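Home | News | Ports & Terminals | Short Sea | Life Aboard | Magazine | Subscribe

The Long Way Round to Fomcombe

A week on one of the last small coasters still working for her living

The first thing the cook asked me was whether I minded onions. I said I didn't, and he nodded as though that settled my whole passage, and went back down the stairs to the galley. It was four in the morning, it was raining in that fine sideways manner you only seem to get on piers, and I had been standing by the gangway of the Jomis for long enough that my bag had soaked through to the socks.

She isn't a big ship. If you are used to seeing container vessels, with their decks stacked up like apartment blocks, you might walk straight past her and take her for something belonging to the harbor authority. She is 89 meters long and measures 1,808 gross tons, with one long hold, a green deck that has been painted so many times the edges of everything have gone soft, and a wheelhouse at the back that looks a little too tall for her. She carries whatever needs carrying. In the week I was aboard that meant animal feed going north, sawn timber coming back, and on the middle leg a mixed load of roofing, fertilizer and one very small bus.

Ships of her kind used to be everywhere. Every port with a bend in the river and enough water at the top of the tide had a coaster or two tied up at it, and a café across the road that opened when they came in. I grew up in a town like that, and I suppose that is why I asked to go. My grandmother could tell which ship was in by the sound of its generator, lying in bed with the window open, and she was put out when they fitted quieter ones.

The company that runs the Jomis is called Estard, and it has an office above a chandler's shop with a view of a parking lot and, if you lean, the sea. They were kind to me there. They gave me coffee and a form to sign and then another coffee, and they talked for most of an afternoon about the trade, with the phone ringing all the way through. The trouble with small ships, they said, is that a small ship needs nearly as many people as a bigger one, nearly as much paperwork, and the same number of visits from the same inspectors. You spread all that over a modest pile of cargo and the sums get thin very quickly.

And yet the calls keep coming. There are quays along this coast where nothing larger will fit, and the road in behind them is a single lane over a hill. A farmers' co-op at the far end wants its feed before the weather turns. A sawmill has timber ready and no yard left to put it in. When the cargo is 200 tons of something heavy and dull, wanted at the end of a bad road, a ship like the Jomis is still a very sensible way to bring it, and she can usually bring a few other people's heavy dull things on the same trip.

We sailed just before six. I had imagined some kind of ceremony to it, but it was three men in wet jackets and a few words on the radio, and then the café and the chandler's shop began sliding off to the left and the deck had a hum in it that stayed in my feet for the rest of the week. There are seven in the crew. They work on a rhythm of six hours on and six off, and for the first two days I never knew whether I was meeting somebody at his breakfast or his supper. The solution, I found, was to stop asking and eat what I was given (there were a lot of onions).

The engine deserves a paragraph of its own, and the chief engineer would never forgive me if it didn't get one. It's a Görtz, an old medium-speed diesel the size of a delivery van, and it was running before some of the crew were born. He has looked after it for eleven years. He showed me round it on the second evening with ear defenders on, pointing at things and shouting, and I understood maybe one word in five, but the affection came through perfectly well. Afterward, up in the mess, he drew me the fuel system on the back of a tide table and explained how much of his working life goes into keeping dirt out of it. Filters, mostly. Filters, settling tanks, and a habit of laying small parts out in the order they came off, which he learned from the first chief he ever sailed with and has since passed on to every cadet, whether they wanted it or not.
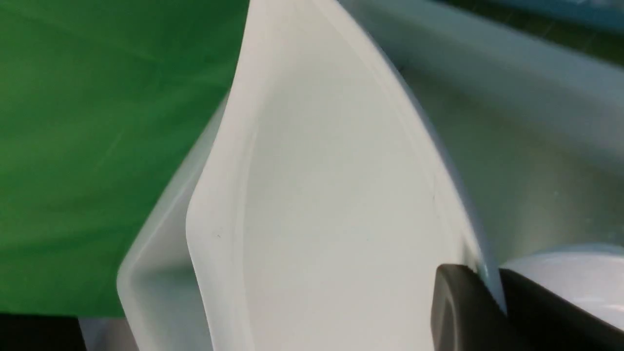
A shallow white plastic tray with a rounded, raised rim.

Of course the question hanging over an engine like that is what comes next. Everybody in short-sea shipping is being asked it now, by customers, by banks, by the ports themselves. At Estard they have looked at batteries, which would suit the river end of the run nicely and the open end hardly at all. They have looked at methanol, and at sails of the modern sort that stand up like airplane wings, and they speak warmly of both and then go quiet and look at the parking lot. A new ship costs what a new ship costs. The freight on a load of cattle feed hasn't moved much in years.

What they have done in the meantime is slow down. It sounds like nothing, but the master was very keen that I should write it down properly, so I will. Pulling the speed back even a little saves a great deal of fuel, far more than you would guess. The awkward part is the ports. If a ship hurries to a berth and finds it taken, all that hurrying was burned for nothing, and she sits at anchor with her generator running. So now the office telephones ahead, the port gives an honest time, and the Jomis ambles along to meet it. He said it had taken a good deal of talking to get there. Harbor offices like to tell a ship to come as soon as she can – they always have – and it takes some nerve on both sides to do otherwise.

We ambled, then, up past the lighthouses. I sat on the bridge wing through the long evenings with a mug wedged between my knees and watched the coast go by at the pace of a fit cyclist. There's a great deal of sitting and looking in the job, more than I expected, and the second mate told me it was the thing he missed when he went home on leave. In his kitchen, he said, there was nothing to keep an eye on. He'd find himself at the window at two in the morning watching the neighbor's cat.

Fomcombe came up on the fourth day. You have to take the entrance near the top of the tide, with a sandbar on one hand and a line of old wooden posts on the other, and the pilot came out to us in a boat that seemed to spend more time in the air than in the water. He climbed the ladder, shook hands with everybody including me, and accepted a bowl of soup before he'd look at the chart. Then he took us in, speaking so softly that the man at the wheel had to tilt his head, and we went by the posts close enough to see the limpets.

The quay there is 40 paces from the school. I know, because in the afternoon I walked it with the cook, who goes ashore for bread at the same bakery every call and has done so for long enough to have opinions about its previous owner. Children were hanging off the railings watching the crane lift out the little bus. It was for the town, as it happened, and I don't think I've ever seen a bus get such a welcome. Somebody had brought a bell.

I asked the harbor master what the place would do if the coasters stopped. She thought about it while she filled in my visitor's slip. Trucks, she supposed, for what trucks could manage, and they would have to do something about the hill. The feed would cost more. The sawmill would have a hard time of it. Then she said the thing she'd really notice would be the winter, when the visitors have gone and the moorings are empty, and the lights of a ship coming up the channel at suppertime let you know that somebody has the place in mind.

We loaded timber through the next day and into the night, pack after pack of it, until the whole ship smelled like a new cupboard. The mate walked up and down with a flashlight checking lashings, and then he walked up and down again. By the time the water was high enough to leave, the bakery had its lights on and the rain had come back. I was on the bridge in borrowed boots, feeling rather pleased with myself for knowing where to stand so as not to be in the way.

The cook put his head round the door and asked if I was staying on for the trip after, as they'd be going further north in May and he needed to know about portions. I told him I had a desk to get back to. He said that was a pity, and left me a plate of fried bread for the watch.

14 comments | 63 shares

More from Short Sea
- Who Pays for the Dredger? Small Ports Weigh the Bill
- Timber Season Opens Early on the Northern Run
- Bread, Soup and Six-Hour Watches: Feeding a Small Crew
- Just-in-Time Arrival, and Why Harbors Are Coming Round to It
- Letters: The Generators We Remember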